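April, 7.40 pm

Sweets and snacks for the stall, sorting continued at the table.

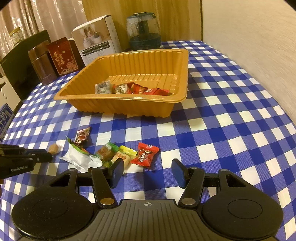

Lemlem Workneh wants a single price per tray, so the mix has to be consistent. Wrapped snacks go in first, in a row along one side, then the small sweets to fill. The Nestus order came to 1,195 g net on the kitchen scales, against 166 g left over from last month. Scales re-zeroed before each weighing.

The checked cloth stays on; sweets roll less on it than on bare wood. Labels still to print. Must ask Lemlem whether the Assefa box is hers or mine.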